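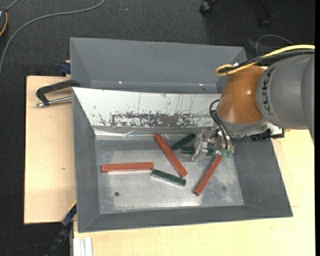
I want to say something in favour of the slow bus.

We have two ways of getting from Irnlow to Hultgate where I live. There's the train, clean and quick and forever being improved, and there's the 613, which goes round by Grevness and every farm gate in between and takes the best part of an hour and a half on a good day. For years I was a train person. I thought of the bus as the thing you took when you'd missed the train, or when there was something wrong with the line, or when you were fifteen. Then they moved the ticket prices up again last July and I got cross and took the bus out of spite, and I've been taking it ever since.

I should say I'm not in a hurry most days. I know that's a luxury. If you've got a shift starting at seven and a child to drop off first, you don't want to hear from me about the lovely view from the top deck at Grevness bridge, and I wouldn't blame you for throwing something. But plenty of us are in a hurry out of habit. I used to run for the train (really run, bag banging on my hip) so that I could get home and stand in the kitchen eating toast over the sink. What was I saving it all for? I've had a good think and I can't remember a single thing I did with those extra minutes.

My first grumble is with the way we talk about journeys, as if the whole point of them is to be over. Every leaflet that comes through my door about transport has a number on it, and the number is always how much shorter something is going to be. Twenty minutes off this, 2 minutes off that. Two minutes! I'd like to meet the person whose life was changed by two minutes. They dug up the whole of the station forecourt for that, and took out the bench by the taxi rank, which was the only place to sit with a sandwich, and it still hasn't been put back.

The bus, meanwhile, has had no money spent on it that I can see. The seats are the same scratchy purple they were when I moved here. The bell works on the left-hand side and not on the right, so if you sit on the right you have to lean over and ask somebody, and I've had more conversations that way than I've had in ten years on the train. Most of them are about the weather, I'll grant you. One was a very long one about pickling. I now pickle things. I'm not very good at it, my onions come out soft, but I've got four jars in the cupboard under the stairs and I wouldn't have them if the bell had been mended.

People say to me, well, it's fine for you, but a bus like that can't pay for itself. Perhaps it can't. I don't know how the sums are done and I'm suspicious of anyone who says they do, because when you ask them they start talking about passengers per mile and go a bit pink. The road outside my house doesn't pay for itself either. Neither does the library or the park, or the street lamp that shines straight into my bedroom. We seem to have decided that some things are just there, and other things have to stand up every couple of years and explain themselves, and I've never understood who does the deciding. Why is it always the bus that has to explain itself?

And it isn't only pensioners and people like me with time on their hands. Get on at Grevness on a Tuesday, when the market's on, and you can hardly find a seat. There are people with trolleys, people with trays of bedding plants on their knees, students going to the college, and a woman with a cello who buys one ticket and takes up room for three and is always let on with great good humour. Market days aside it's quieter, yes. In the middle of the afternoon there might be a handful of us. That's usually when somebody with a clipboard gets on to do a survey, funnily enough, though I'm told it's done by a rota and I shouldn't read anything into it.

There's a suggestion going about now that the route should be cut back so it only does the main road. It would knock a good bit off the journey, and on paper it looks very sensible. It would also mean the bus no longer goes to the places that haven't got anything else. The people on the main road can already get the train. The people up the lanes at Seo can't get anything, unless you count a taxi, and have you tried getting a taxi to come out to Seo? I did once, after a christening. I could have walked to Irnlow and back in the time it took, and I was wearing the wrong shoes.

A friend of mine thinks I'm being sentimental, and says that if I really cared about those villages I'd be arguing for something better than an old bus that wanders about. She has a point and I've told her so. I'd love something better! Run it twice as often. Put the fare up on the outside in big letters so visitors aren't frightened of it. Mend the bell, even, if you must. But whenever anyone round here says "better" they seem to end up meaning "less of it, but faster", and I've stopped falling for that one.

I do still take the train now and then. I took it last week for the dentist, and it was punctual and smooth and everyone had their headphones in, me included, and I'd no complaints at all. I couldn't tell you one thing I saw out of the window. Coming home I had a numb face and couldn't have chatted to anybody, so I got the bus anyway and sat upstairs at the front, and a boy of about six in the seat across from me drove us the whole way to Hultgate, with sound effects. He took the corner by the feed merchant's much too fast, I thought.

The consultation forms are in the library, on the table next to the photocopier. You can say as much as you like on the back, and I've asked. I've already used up mine and a continuation sheet, so if you've ever sat on those purple seats, please do go in and fill one out.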